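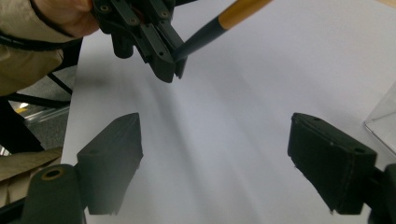

Folke Boström wrote in to say that I was far too kind to Gikar last month, and that any mobile game that makes you wait for your boat to dry before you can race it again deserves a good kicking. Fair enough, Folke! I did say I'd come back to it once I'd played past the harbor levels, so I spent most of my evenings over the holidays doing just that, and I have a lot more to say now than I did in December.

For those of you who skipped the last issue: Gikar is a little boat racing game for phones and tablets, made by a small studio called Torvik. You pick a hull, you pick a sail, and you race 18 short courses through a made-up island chain called Bolurano. Each race takes a few minutes. You play with one thumb, mostly, and the wind does the rest (or ruins everything, depending on how well you read it).

The drying thing is what gets everybody's goat. After each race your sail is soaked, and a soaked sail is slow. You can wait it out, or spend shells to dry it right away, or swap to a second sail if you've bought one. In my first write-up I said it didn't bother me. I was still on the easy courses then and I'd barely noticed it. Once you reach the northern islands, though, you lose a lot of races on the first try, and sitting there looking at a dripping sail when all you want is another go at that one nasty corner is no fun at all. So Folke, you win that one.

What I'd tell anybody starting out is to save up for the second sail before you buy anything else. It costs 2,000 shells, and I know that sounds like a mountain when you're getting a handful per race, but I blew my early shells on paint and a figurehead shaped like a pelican and I regretted it for a week. (I still love the pelican.) With 2 sails you can keep swapping and almost never have to wait. I wish the game let you know that up front. It's tucked away in the chandlery menu under the ropes, where I only found it by accident while looking for a way to turn the gull noises down.

The gull noises, by the way, are under Settings, then Sound, then Shore. You're welcome.

Now for the good part, which is the racing. I'm really enjoying it! The wind changes as you play, and you can see it coming if you watch the dark patches on the water. I spent ages fighting the controls before I noticed that the boat handles much better if you let go of the screen completely on a straight run. Hold your thumb down the whole time and you're dragging the rudder, and everyone sails right past you. My times on the lagoon course dropped like a stone once I stopped doing that. Courses 7 through 11 are my favorites so far, especially the one at dusk with the lanterns, where you have to go around the outside of the reef or take the gap and pray.

I've been taking the gap. I hit the reef a lot.

The new update also adds Gimon, which is a rival captain and a real pain in the neck. He turns up at random in races you've already won and takes the best line through every turn. Beat him and you get a piece of his old sea chart, and there are 4 pieces to find. I have three. The last one only seems to drop on the windy courses, or that's how it has gone for me, and I'd love to hear if anyone has had it somewhere else. A reader on the message board swears he shows up more often if you sail the starter hull, and I tried that all last weekend and saw him twice on Sunday, then not at all on Monday. Make of that what you will.

A couple of smaller gripes while I'm at it. The text in the chandlery is tiny on a phone, and there's no way to make it bigger. Your progress doesn't carry over from phone to tablet unless you make an account, and the game doesn't mention this until you've already put in a few hours on one of them. I had to start from scratch on my tablet and I was pretty grumpy about it. And I'd really like a practice mode, just me and the water with no shells and no wet sails. Torvik, if you're reading, please!

Would I still recommend it? Yes, with the sail business in mind. It's free to download, you never have to pay real money to finish a course, and the ads only play if you ask for them in return for extra shells. I've put up with a lot worse from games I paid for.

Next time I'm going to write about the ghost races, where you sail against a recording of another player's best run. If you've got a run on the lantern course that you're proud of, send me your captain name and I'll have a go at beating it. Folke, that includes you. And if you know where that fourth chart piece is hiding, put it in the subject line so I see it first.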